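Contrôle sécurité, poste pliage de linge, site Grenorent
Grille interne Ginier, passage du 10 janvier 2024

1. Arrêt d'urgence accessible : OK. Je l'ai testé deux fois, par plaisir !
2. Doigts de pince, fixation et jeu : OK.
3. Dégagement autour du plan gris : à revoir. Le panier crème côté mur, moi je le reculerais.

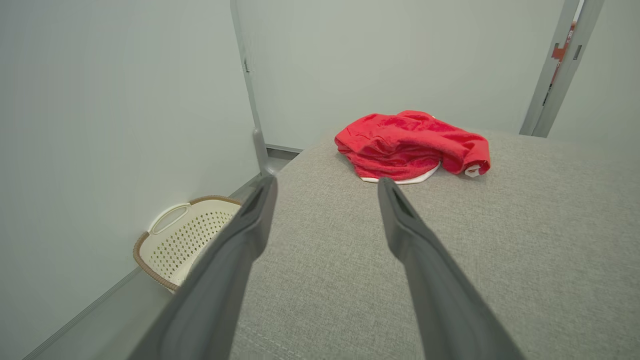 Erasto Barasa | Contrôleur, Ginier

4. Effort de serrage limité à 60 N : OK, mais notez la valeur sur la fiche, s'il vous plaît (je l'ai cherchée un moment).
5. Textile seul sous la pince, mains hors zone : OK.
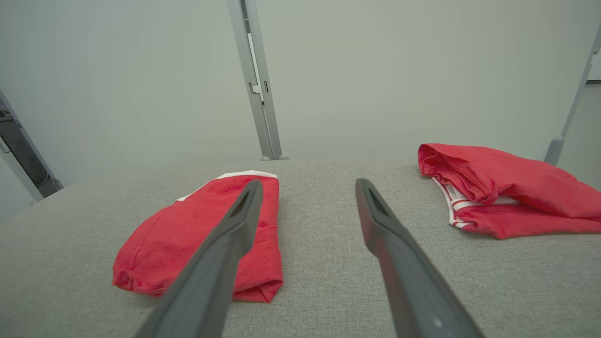 Poste pliage, linge rouge sur plan gris.

6. Câbles attachés : à reprendre, voir fiche 731. Je repasse en avril, Atieno Obura garde la clé.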